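Kisell Table Linen Wash, 2 lb tub

In stock. Ships from the Sarnitz warehouse, orders in by noon go out same day.

Powder wash for cotton and linen table cloths, napkins, runners. No perfume, no dye. Made for the stains you get at dinner: ketchup, berry juice, gravy, red wine, coffee. One tub does 70 loads at the normal scoop. Scoop is in the tub, dig for it.

How to use
Scrape off what you can. Cold rinse from the back of the cloth. One scoop in the drum, warm cycle. For old stains mix a paste, leave it 2 hours, then wash. Check the stain before it goes in the dryer, heat sets it.

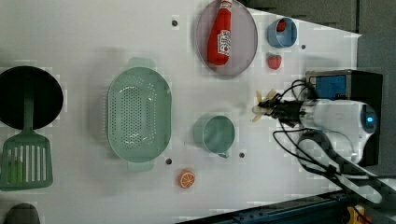 Tassanee Sukprasert writes that the paste took a ketchup mark out of her grandmother's napkins on the second try, and asks if it can sit overnight. It can on white cotton. On colored linen stick to the 2 hours, test a corner first.

Not for silk or wool. Not for anything with metalic thread. We get asked about the Cladier coated cloths a lot: wipe those down, don't machine wash, the coating peels.

Sizes
2 lb tub, 70 loads
Refill bag, 200 loads
Restaurant pail, 384 loads (freight only, call first)

Refill bag has no scoop. Keep the old one.

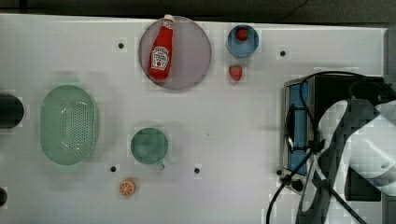 Does the refill clump in a damp laundry room? Mine sits next to the washer and the last brand went solid by September.

Reply from the shop: it can, yes. Fold the top down tight and clip it, or tip it into the empty tub. Clumps still work, just break them up before they go in the drum.

Goes well with the Hassanpour stain brush, soft bristle, sold seperately. Returns on unopened tubs only. Pails are final sale.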